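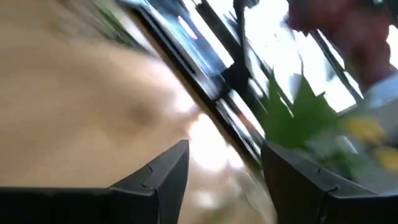
The member from the end plot said she had read the last minutes twice and still could not tell whether the hedge was to be cut or merely discussed. She asked for this to be put down in writing, and it now has been.

Plaltov Lane Allotment Association
Minutes of the autumn general meeting, 10/27/23, Tadelton village hall, small room

Apologies
Four sets received, two of them from people who then came.

Minutes of the last meeting
Agreed as a true record once "the shed was burgled" had been changed to "the shed was left open". On the hedge, see above, and see item 3.

1. Water
The tank by the lower gate is leaking again. It was mended in spring with a product bought for the purpose and in summer with a different product bought to go over the first one. The chair proposed a new tank. A member asked what was wrong with the old tank apart from the leak. The chair said chiefly the leak.
Two quotes were read out. Tudose want 728 pounds, fitted, with the old tank taken away. Melell want 500 pounds but will leave the tank at the gate and regard their part as done. A long talk followed on how far a tank can be rolled, and by whom. Several members knew of someone with a trailer. It came out that this was the same trailer, and that it has a flat tyre.
Decided: Tudose, by a clear majority. One member wished it noted that he has a perfectly good bath.
The water goes off at the start of December as usual. Please drain your own hoses. Last winter's split hose is still on the path by the compost bays and has begun to be treated as a landmark.

2. Rents
To go up by nine pounds a year for a full plot. Half plots were to go up by half that, until it was pointed out that this involves 50p, which means finding change. After twenty minutes it was agreed that half plots will go up by five pounds and that half-plot holders may feel hard done by. They said they did.
Rents are due by the new year. The secretary will not accept marrows.

3. The hedge
The hedge on the lane side is to be cut. It is to be cut before the frost, to shoulder height. Whose shoulder was raised. The secretary suggested a figure in feet and was told that a hedge is not a bookcase. The tallest member present and the shortest member present were asked to stand by the door, and a point between them was agreed. Five feet, for those who were not there.
Cuttings go on the bonfire heap and not behind plot 9, where the last lot still are.

4. Bonfires
The new houses have complained about smoke. The old houses have complained about the new houses. It was agreed that fires will be lit after dusk only, with the wind away from the lane, and never on washing days. Asked which days were washing days, the meeting could not say. The secretary will put a note through doors.

5. Seed order
The joint order went in late last year and what came back was mostly swede. The form will be pinned up in the hut from next week. Write clearly. "Beans, the good ones" was on the last form three times in three different hands and the supplier could not help.
If the order passes 60 pounds we get free delivery. We have missed this two years running by the price of a packet of radishes. The chair said he would buy the radishes himself, and was thanked.

6. Noise
A bird scarer on the upper plots has been going off at dawn. Its owner said it was meant to. He has agreed to try netting, with regret. The pigeons have so far taken no notice of either.

7. Any other business
The key to the hut has been copied so often that the copies no longer open it. A new lock will be bought.
A fork with a green handle has been found. A fork with a green handle has also been lost, but the member who lost it says this is not the one.
The heating in the small room was raised. It has been raised with the hall before.
The tea money was short. The tin was passed round again and was then slightly over. The extra will go towards biscuits.

The member from the end plot asked whether the hedge would now be cut. She was told yes.

Next meeting: December, same room, coats advised. Mince pies if somebody makes them.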